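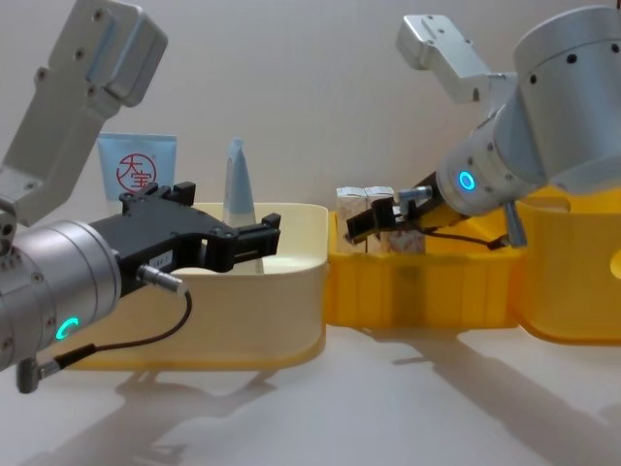 Photo: Marit Björklund / Fastent

Can a robot sort small stuff into bins yet?

Asked in Home & Shop Help, May

I run a small mail-order shop and spend most evenings sorting returns. Tubes go in one bin, small cartons in another, odd sizes in the big one. I have 262 product types and pay a part-timer for 10 hours a week. Is there a two-arm setup that could take this over, or should I wait?

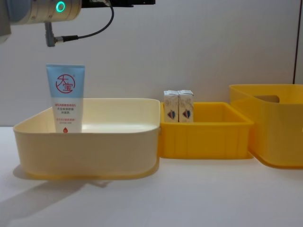 Narden Shop Notes, no. 2, p. 10

Answer 1

Not at 262 types, no. We tried a Jokora cell for a month. It was fine with boxes standing upright. Anything soft gave it trouble, and someone had to stay close by to reset it. Keep your part-timer.
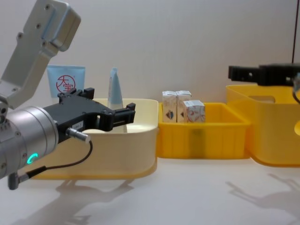
Lotion and cartons, one bin for each.

Answer 2

depends what you sell. boxes yes, bags no. ask Nasution for a trial, they did one for my brother in law
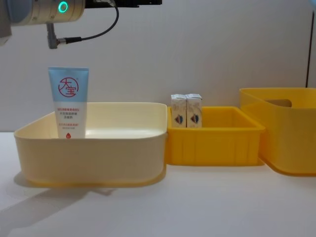 Answer 3

Sorting returns is two jobs, and you should price them separately. One is picking the item up and the other is knowing which bin it belongs in. The second is mostly solved if your labels are readable. Picking up is where the time goes. A squeeze tube standing on its cap, flat end up, is about as easy as a tube gets. The same tube lying in a heap is a different job, and returns come in heaps. Pull your 200 slowest sellers out of the test and try the rest. Use open bins with low sides where you can, like the ribbed yellow one in the middle, so the cartons stick up past the rim and there is something to grab. Time a full evening, resets included, before you sign anything.

Was this helpful? Yes / No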